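May
By Mariama Sowah

4. What the slips say about small purchases

I should start with how the slips got filled in, and it has a lot to do with what I'm willing to claim later. Each of the 40 people in the Drutport group carried a little pad for the length of the study. Any time they bought something to eat or drink that they hadn't left the house meaning to buy, they wrote down the shop, the item, and one line on why. That one line was Keisha Rosenthal's idea. I'd wanted a checklist (hungry, thirsty, bored, other), and she talked me out of it over a long phone call. She was right. People don't think in checklists at a register, and the best material I have is in those scribbled lines - "it was looking at me," "kids would've seen me not buy it," "had coins."

We got 700 slips back. After I threw out the ones I couldn't read and the ones that were plainly grocery lists, 681 were left, and everything in this section rests on those. I read them all twice, once in the order they arrived and once sorted by shop, and the second reading changed my mind about nearly everything. Sorted by person, you see habits. Sorted by shop, you see shelves.

Chips and other bagged snacks come up over and over, and the reasons given for them are oddly thin. Folks will write three lines about a sandwich. For a bag of chips you get "chips." I went back and asked a few of them about this in the follow-up talks, and most looked at me as if I'd asked why they wear socks. One woman from the Horrocks end of town told me a bag of chips isn't really food, it's something to do on the walk home.

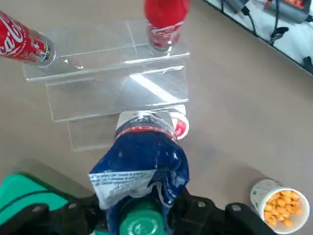

That idea of something to do turned out to be handy for sorting the rest. I ended up with a loose split between purchases people explained by appetite and purchases they explained by the trip itself: the walk, the wait for the bus, the ten minutes before picking somebody up from practice. It's a messy split and I won't pretend otherwise. Plenty of slips could go either way, and Keisha and I argued over a good pile of them. Where we couldn't agree, I left the slip out of the sorting but kept it in for the shop comparisons.

Drinks leaned hard toward the trip. A cold drink bought at the Votton bus shelter kiosk was almost never put down to thirst, even in warm weather. People wrote "long wait" or "wanted change for the fare" or, in one case I'm very fond of, "the man is nice." Bought in a proper grocery store, the same sort of drink got "thirsty" and nothing else. I don't think the people were any thirstier in the grocery store! I think a kiosk is a place where you're already standing around, and so the standing around is the reason that comes to mind when you pick up the pencil.

There's an obvious complaint to make here, and a reader of an early draft made it with some force. A reason written down after the purchase may have little to do with what moved the hand. Fair enough. I'm not claiming to know what moved the hand. I'm interested in which reasons people find good enough to put on paper, and how those change from one kind of store to another. If you want the hand, you need a different study (and a bigger budget than mine).
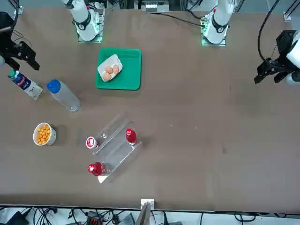
4.1 Where things sit in the shop

The shop visits came after the slips, and I did them all myself, mostly in the late afternoon when the after-school crowd had thinned out. I got to 29 shops named on the slips. A few more had closed by then or had changed hands and been emptied for painting. In each one I drew a floor plan on squared paper, marked the register, and wrote down what stood within arm's reach of somebody waiting to pay. My drawing is bad. My handwriting is worse, so I typed the notes up every night before I could forget what the squiggles meant.

Arm's reach was a rough measure and I kept changing my mind about it. I'm not tall, and there were counters in the Riretach stores where the top rack was a stretch for me and would've been easy for half the people in the group. In the end I stuck with my own arm, if only to be steady about it, and noted the places where it mattered.
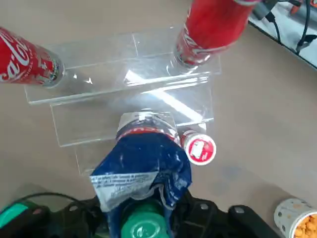

Shopkeepers talk about height all the time. Ask them why the mints are where they are and you'll get a speech about eye level, kids, and what the distributor asked for. Fewer of them bring up the stand itself, and I'd started out not caring about it either. Clear stepped stands are a good case. With wire racks or printed cardboard, the rack takes up some of your looking. With clear acrylic it's mostly the goods you see, like the two red Coca-Cola cans on the upper tier in Figure 3, although the step below shows what's wrong with the stuff: the glare runs right across it, and under a strong light I could imagine a small item getting lost there. Two shopkeepers complained to me about exactly this. One had turned her stand away from the window, and the other had given up and gone back to wire.

I can't tell you from the slips whether any of that sells more soda. What I can say is that goods on raised stands near the register were written up differently from the same goods on a bottom shelf. The raised ones drew lines about noticing: "saw it," "right there," "new?" The low ones drew lines about wanting, and they were more often things the person had bought before. It's a pattern in what people wrote, and it held in the grocery stores as well as the kiosks.

Bags behave differently from cans and bottles, and I wish I'd planned for it. A can faces front or it doesn't. A bag slumps, gets squeezed in beside its neighbors, and gets picked up and put back by people who change their minds.

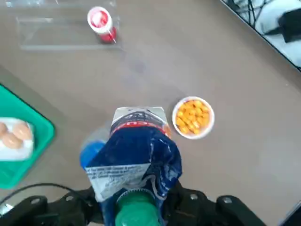 I had one column in my notes for facing, yes or no, and by the third shop it was useless for anything in a bag. I switched to writing a few words instead, such as "name shows" or "back out," and went back to redo the first shops. Even then I wouldn't lean on those notes too hard. They record one visit on one afternoon, and a shelf of chips can look quite different after the next bus comes in.

Price is missing from all this, I know. Hardly anybody put it on a slip unless something was marked down, and the shops around Votton often had no price showing at all. I asked about it in the follow-up talks, and those answers are taken up in the next section along with the ones about paying in cash.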